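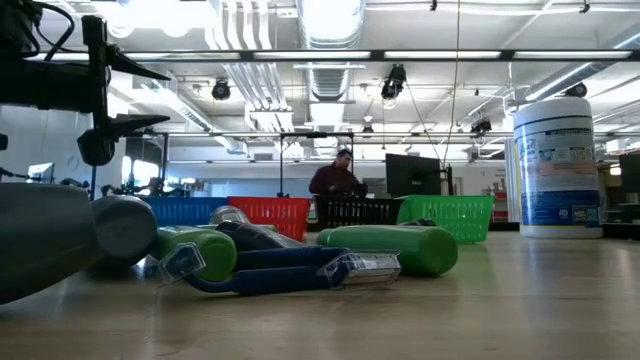

2 min read

The arm at the Flastmont shared workshop is built to sort bottles into shopping baskets. Its builder, a member who works on it in the evenings, started in July with a budget of $300 and went over it by almost 30.

"Most of that was brackets," he says. "I bent two of them and had to buy more."

Bottles lying on their sides are the current problem. "Standing up, they're easy. On their sides they roll when a finger touches them." He has tried two sets of fingers and prefers the angled ones.

Clear plastic gives him trouble too. "The green ones it finds. A clear one behind a dark one, I wouldn't bet on it."

The project is called Vandix. He plans to rewrite the grip code next, then redo the cables.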